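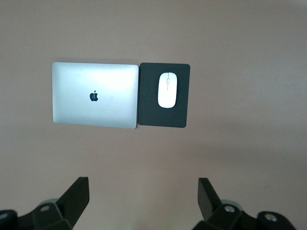 Laptop, mouse, mouse pad. The desk, as of this morning.

So I promised a few of you I'd write up the great desk clear-out once I'd lived with it for a while, and then February got away from me completely, so you're getting it now with my second coffee. It's a thread, it wanders, you've been warned!

The table first, since it's what everybody asks about. I call the color pink, my sister calls it beige, and Lilian Rugemalira (who has a far better eye than I do and helped me pick it) says mauve and will not be moved. It's matte, which I was fussy about. My old table was so shiny that every lamp in the room was in it twice.

I bought it secondhand from the Palholm place out past the bridge. They wanted 200 dollars and I didn't even try to haggle, I was so pleased to find one that fit the wall. Mwangi Mohamedi carried the other end up two flights and has been paid in soup.

What used to live on my desk: a printer, a tray of mail I was scared of, three mugs on a good day, a jar of pens (most of them dead), and a lamp with a bad neck. The printer went to the hall closet. The mail got opened, one awful evening, and most of it was coupons.

The laptop stays shut until I've eaten breakfast. It's a silver one with the little black apple on the lid, and I used to flip it open before I'd even found my slippers. Closed, it's easy to walk past. I get a whole piece of toast in before the day starts.

Now, the mouse pad. I held out against mouse pads for years because I thought they were something from my dad's office! But a mouse straight on this tabletop made a scratchy sound that I could feel in my teeth. The dark one sits right up against the laptop, edge to edge, and the white mouse is very easy to find on it even before I've got my glasses on.

Somebody asked last time whether the wireless mouse is worth it. For me, yes, purely for the cord. The old cord dragged through everything, and once it dragged through jam. I don't do anything fancy with mine, it's spreadsheets for the Patmont job and looking at sofas I can't afford.

My one rule is that anything else that lands here has to go home by 9 at night. I break it with library books. There's a basket by the door for the rest, and yes, the basket is a mess, and I've made my peace with the basket.

Still to sort out: a chair that doesn't squeak, and a lamp. Lilian wants me to look at the Saragih one with the round shade, but I keep going back to a little clip-on. If you've got a lamp you love that won't glare off a laptop lid, please tell me about it, I'll read every single reply.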